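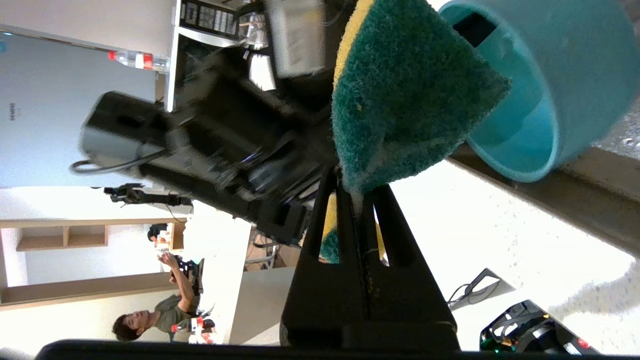 Hard Water and Dish Soap: What Changes After the Caltasia Switchover

The Caltasia supply moved from the reservoir to the Akatton wells in January. Well water carries more dissolved calcium and magnesium, and members on the east side have written in to say that their dish soap no longer foams and their glasses dry with a white film. Both effects have the same source.

True soap reacts with calcium to form an insoluble curd. The curd uses up soap before any is left to lift grease, and it settles on sinks and plastic bowls as a gray ring. Most liquid dish products are detergents and form far less curd, but they still lose some of their foam in hard water. Foam is a poor guide to cleaning in either case. Judge by whether the plate feels slick after rinsing.

The white film on glasses is mostly calcium carbonate left when rinse water evaporates. More detergent will not remove it. White vinegar will: soak the glass for 20 minutes, rinse, and dry with a cloth. Do not combine vinegar with bleach, and keep it off marble and limestone counters.

Sponges pick up scale as well. Minerals collect in the foam and the scrubbing side, and a sponge left in standing water gets stiff sooner than one that is squeezed out and stood on edge. Squeeze it after the last rinse.

For those with a Vonex under-sink softener, the hardness dial was probably set for reservoir water. The new setting is 16 grains. Units left on the old setting will run out of capacity before they regenerate — the usual sign is soft water early in the cycle and hard water at the end. Check the salt level at the same time. The brine tank holds 40 pounds, and the salt should stay above the water line.

Dishwashers with a built-in softener have their own hardness setting, usually found in the manual under water supply. Rinse aid should be turned up one step at a time, with a few loads between changes.

Test strips are at the Vakulenko branch desk, two per household. Dip, wait for the time printed on the packet, and read the strip in daylight. Readings can be left at extension 3690.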